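Language census in Truvville: first results

The census of heritage languages in Truvville closed in September, and the coded returns are now available to members. The survey covered 144 households in the Braseck district, where families from three religious communities have lived on the same streets since the mill closed and rents fell. Respondents listed the language used at home, the language used in worship, and the language in which they keep written records such as letters and burial notices.

The home and worship languages differed in 16 households. Most of these were in the oldest part of Braseck, where the liturgical language is no longer spoken outside services. In 14 households the respondent could read the worship language but not hold a conversation in it. Trinh Sầm, who coded the returns, has kept these as a separate class. The earlier Bredus survey merged them with full speakers, so totals from the two surveys should not be compared directly. 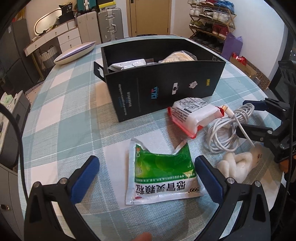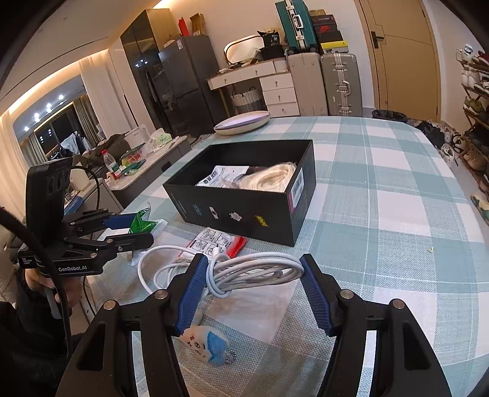 Religious affiliation was recorded as stated by the respondent. Mixed households were entered once under each community, and the tables give both the raw and the adjusted totals. Two answers on written records could not be assigned to any script and are marked as open.

The Âu working paper on naming customs uses the same district boundaries and may be read alongside the tables. Corrections to the coding sheet should give the household number and the column. Members who want the raw returns must sign the access form first.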